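Foro Greltora › Manualidades y casa › Telas, paneles y marcos
Imprimir este tema | Enviar por correo electrónico
Última actualización: 4 de abril

Montar una lámina grande arrugada sobre un tablero: ¿plancha, peso o paciencia?
Publicado por edith_mosquera

Buenas. Tengo una lámina grande impresa con un dibujo de arquitectura, en grises claros y beige, con líneas finas, anotaciones y unas ventanas con vegetación. La compré en un mercadillo y el vendedor no supo decirme de qué material era. Ha estado doblada mucho tiempo y las arrugas no se van solas.
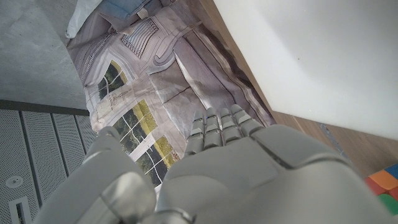 Mi idea es fijarla a un tablero blanco fino y colgarla en el pasillo. No quiero marco ni cristal, porque el pasillo es estrecho y el reflejo molesta. Dudo entre plancharla antes o montarla directamente y tensarla desde atrás. Tampoco sé si la tinta aguanta el calor. ¿Alguien ha hecho algo parecido?

Edith Mosquera

—

mahlangu_taller escribió:
Lo primero es saber si es tela o papel. Mira una esquina a contraluz y tira un poco en diagonal. Si cede, es tela. Si no cede nada, trátala como papel y olvídate del vapor.

Si es tela: plancha tibia por el revés, con un paño de algodón encima, y prueba antes en un borde que vaya a quedar doblado detrás del tablero.

—

clotavo escribió:
Yo no la plancharía en ningún caso. Se me estropeó una así, con plancha al mínimo y paño. La tinta se quedó pegada al paño y perdí un trozo de dibujo del tamaño de una mano. Peso y tiempo: la extiendes entre dos tableros lisos y la dejas dos semanas. Los pliegues marcados no desaparecen del todo, pero a un metro no se ven.

—

mahlangu_taller escribió:
Dos semanas de peso para una tela no hacen nada. Al quitar el tablero vuelve a su sitio. Con papel sí funciona.

—

clotavo escribió:
Con tela también, si no está muy reseca. Lo he hecho 4 veces. Cada uno que haga lo que quiera con sus láminas.

—

edith_mosquera escribió:
Gracias a los dos. He probado lo del contraluz y no me queda claro, cede un poco pero casi nada. Voy a dejar la plancha para el final.

Mientras, he mirado el tablero. Es cuadrado o casi, fino, color hueso y mate. Tiene alguna mancha floja que no sé si se transparentará. Lo he puesto en la mesa para ver cuánto sitio necesito y sobresale por delante.
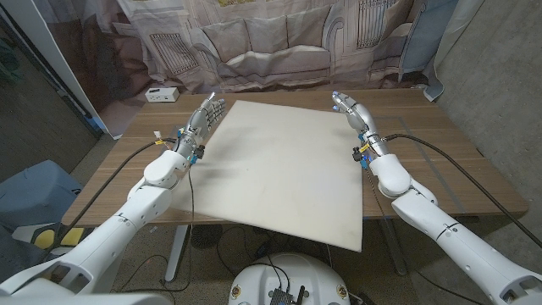 El tablero, un poco girado sobre la mesa.

¿Creéis que hay que apoyarlo entero para pegar, o da igual que quede una parte en el aire?

—

lam_ninh escribió:
No da igual. Si aprietas en la parte que vuela, un tablero fino se comba y la lámina te queda con bolsas. O lo centras, o trabajas en el suelo sobre una manta lisa.

Las manchas: pasa un trapo apenas húmedo y deja secar. Si siguen, una mano de imprimación blanca. Con una impresión tan clara yo la daría de todas formas, por las dos caras, para que no se curve.

Para fijar, nada de cola líquida si no sabes el material. Cinta de doble cara sin ácido en el perímetro, empezando por el centro de cada lado y avanzando hacia las esquinas. Yo uso una de Indmont de 100 metros que compré hace años y todavía me queda.

Lâm Ninh

—

clotavo escribió:
De acuerdo en lo de no dejarlo en voladizo. En lo de la cinta, no. En verano se despega. Grapas por detrás, y si el tablero es demasiado fino para graparlo, unos listones pegados en el reverso y grapas al listón.

—

lam_ninh escribió:
Las grapas rasgan si al final es papel. Primero que lo averigüe.

—

mahlangu_taller escribió:
Una gota de agua en el reverso de una esquina. El papel se ondula enseguida. Y antes de pegar nada, comprueba la escuadra del dibujo con el borde del tablero. Si tiene líneas rectas de fachada, un desvío pequeño se nota mucho más que una arruga.

—

edith_mosquera escribió:
Hecha la prueba de la gota: no se ha ondulado, así que me inclino por tela. Compraré listones y daré la imprimación por las dos caras. De momento la lámina se queda extendida bajo peso, y si en dos semanas sigue igual probaré la plancha tibia en un borde. Ya contaré.

Tema visto 3,594 veces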